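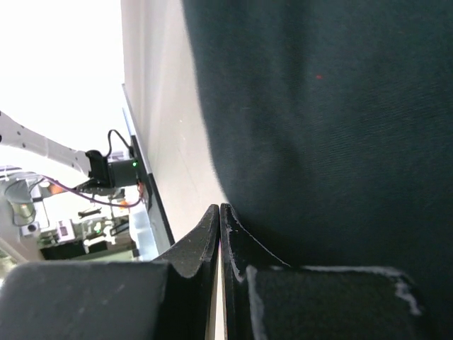
Surname of the month is Ashworth, and what a good one to dig into! It began as a place name, built from two Old English words: one for the ash tree and one for an enclosure or small settlement. So the first Ashworths were simply the people who came from the ash tree farm. You'll find it thickest on the ground in Lancashire, which is mill country, and plenty of families with the name have a weaver or a spinner somewhere up the tree. Dark green twill like this, with its fine weave and soft folds, always puts me in mind of them. The spelling wanders all over the place in old registers (Asheworth, Ashworthe, Assheworth -- sometimes two versions on one page), so please don't give up if your lot seem to vanish for a generation.

We had a lovely response to last month's piece on Kukov, by the way. Several of you wrote in to say that it can be a village as well as a family, and that your relatives became Kukova or Kukow depending on who was holding the pen. Keep those coming, I read every one.
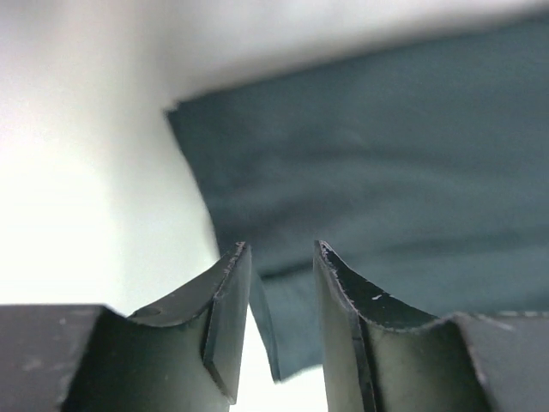
Back to Ashworth, though, and to how you might use it if it's in your family. Surnames as middle names are having a real moment, and this one sits beautifully between a short first name and a short last name. Try saying Ruth Ashworth Bell or Tom Ashworth Lane out loud. Ash makes a ready-made nickname too, for a boy or a girl.

Our Stomdale index now has 700 Ashworth entries, the earliest of them dated 1526, and it's free to search for all members. Start with the parish, then try the spelling with and without the middle e. If you get stuck, bring your notes along to the Thursday evening drop-in at Dallumis and we'll have a go at it together -- I can't promise an answer, but I love a puzzle!

Next month we're on to names that come from rivers. If you've got one, send it in with whatever you know about it, even if that's only a line in a family Bible.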